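Gernadstead: Frequently Asked Questions

Print this page | E-mail to a friend

Search the site: Enter keywords Go

Is this a board game or a miniatures game?

The box says both. I'd call it a skirmish game with a board you'll stop using after the second night. Two to four players each run a crew stranded in the flooded colony of Gernadstead, and you fight over salvage until the water reaches the upper deck. If you've played any skirmish game in the last few years, a lot of it will feel familiar, whatever the back cover claims about a new kind of tension.

How many points should we play?

The rulebook recommends 600. Try 500 first. At 600 the MacPherson crew can field both of its heavies, and the other player spends most of the evening taking models off the table. The designers say this was tested. I'd like to know against whom.

How long does a game take?

Forty-five minutes, according to the box. Mine have averaged around 20 minutes a turn while people were learning, so you can do the arithmetic. Once everybody knows their crew it's an evening's game, with a break for tea.

What do I get in the starter set?

Two crews (MacPherson and Utent), the folding board, a deck of event cards, dice, and 19 plastic miniatures. The minis come on the sprue and you'll need your own clippers and glue. The detail on the Utent divers is good. The colour guide is less useful, as it names paints without saying which layer they belong to.

Do I need the Gunton expansion?

No. It's sold as essential, and a few forum regulars will tell you the base game is broken without it. What it adds is a third crew, new flood cards and a campaign system that's mostly bookkeeping. Play the starter half a dozen times and see if you're still keen.

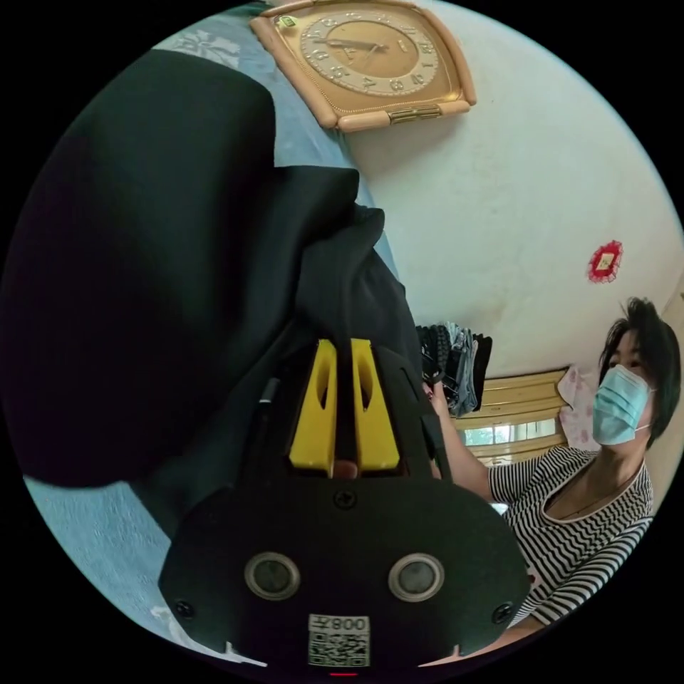

If you do buy it, swap the flood cards in and leave the campaign sheets in the box for now. The new cards slow the water down in the early turns, and that does more for balance than anything in the errata.

Can a diver shoot while submerged?

Page 20 says no. The Utent reference card says yes, at short range. The publisher's answer last April was that the card "reflects the intent," which would be more convincing if the page had been corrected in the reprint. We play it as no. Agree on it before you set up.

Does cover stack with the murky water rule?

As written, yes, and it makes a crouching model close to unhittable. Most groups I know of cap it at one modifier. That's a house rule and you won't find it in the book, so don't expect a stranger at a tournament to accept it.

Is there a solo mode?

There's a page headed Solo Play. It tells you to move the enemy crew "in a sensible manner." Make of that what you will.

Will there be a second edition?

It's been hinted at more than once. I'd take it seriously when there's a rulebook to hold, and I wouldn't put off buying the starter on the strength of a rumour. Whether the current minis will carry over is anyone's guess.

Contact | Copyright, all rights reserved | Back to top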